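Talk notes: House rules for a two-arm checkout cell
Nilska meetup, 25 minutes plus questions

Before I start
Water. Clicker. Slow down in the first five minutes, I always rush the first five minutes.

Hello and why I'm up here
Hi everybody! I look after the checkout bench at Mondden, and for the last while my job has been a strange mix of robot wrangling and writing things on paper. Tonight is mostly the paper part. I know, I know, you came for the arms. But the rules we wrote ended up saving us more time than any code I've pushed, so bear with me.

Quick show of hands: who has a written rule sheet for their cell? And who has one that somebody has read since January? (Wait for the laugh. If no laugh, keep moving.)

The bench
Two white arms clamped to the near edge of a big brown table, snacks on clear acrylic stands, a handheld barcode scanner, a light blue basket. The task is pick, scan, basket. Simple to say! Our rule sheet has 73 lines on it and it started life with five. 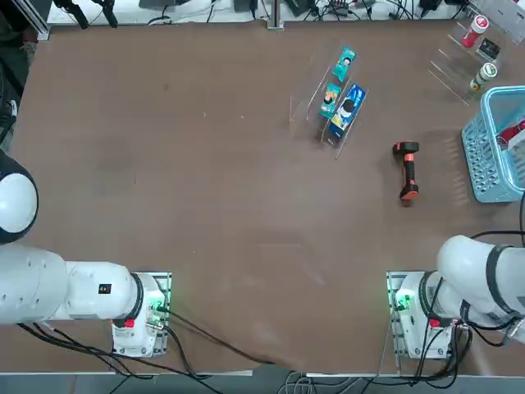 So the first version was Frans Willems and me with a marker, and it was all about people. Where you stand, who holds the stop button, who is allowed to say "go." I'd still start there if I did it over. One person runs, one person watches, and the watcher doesn't touch a keyboard. If the watcher wants to check a message, the run stops. We got pushback on that one, and I had to be kind of annoying about it for a month.

Rule group one: the start position
(Don't read the whole sheet out loud. Pick these.)

Every object has a home. The scanner goes flat on the table, next to the snack stand, in the same spot every time. We used to let people set it down wherever, and then we'd argue all afternoon over whether a bad grasp was the policy or the setup. Write down the home, and put it where the person resetting the table can read it.

Same for the packages. If you swap a product, you log the swap before the run. Yes, even if the new bag is the same size. I've been burned by a shinier bag. Tell the shiny bag story if there's time, otherwise skip.

Rule group two: clear plastic
Oh boy. Clear acrylic looks great in a store and it is a pain for cameras. From above you mostly get thin bright lines where the edges are. Our rule is that a clear stand gets measured and entered as a keep-out shape by hand, and we don't trust depth on it, period. Leemans, the shop we built the first version with, had a nice habit of checking the keep-out shape again whenever a stand was moved for cleaning. We stole that.

Rule group three: cables
This is the one I get emails about. Be straight with the audience here: our cables are not pretty. They hang off the near edge and collect down there in loops, and tidying them is still on my list.

What we do have is a rule about slack. Before the first run of the day you move each arm slowly through its full reach and watch the cable the whole way. If anything pulls tight or slides up onto the work area, you fix it and start the check over from the beginning. No "it's probably fine." And nothing that isn't part of the task stays within reach of either arm, so phones and coffee live on another table.
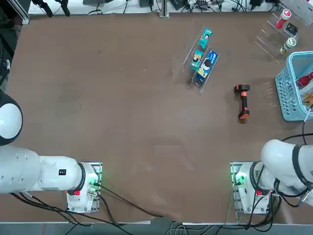

What the log gave us
We went through 2,000 logged runs and pulled out every one that was stopped by hand. There were 289. I went in expecting arm faults, and the biggest pile by far was resets where something wasn't at home. Pause here, let people read the slide.

That's when the reset checklist moved to the top of the sheet. Ivard, who took over nights from me, reads it out loud to the watcher. I thought that was silly and now I do it too.

Stuff people usually ask
Is this a safety standard? No, and please don't treat it like one! It sits on top of your real risk assessment. If you don't have one of those, go do that first and come find me later.

Who can change a rule? Anybody can propose one. Two people sign it, and the old line gets crossed out but kept readable.

Do the rules ever get shorter? We're trying. I cut four lines last week and two of them came back.

Last slide is the blank template, leave it up during questions. Paper copies are in my bag by the door.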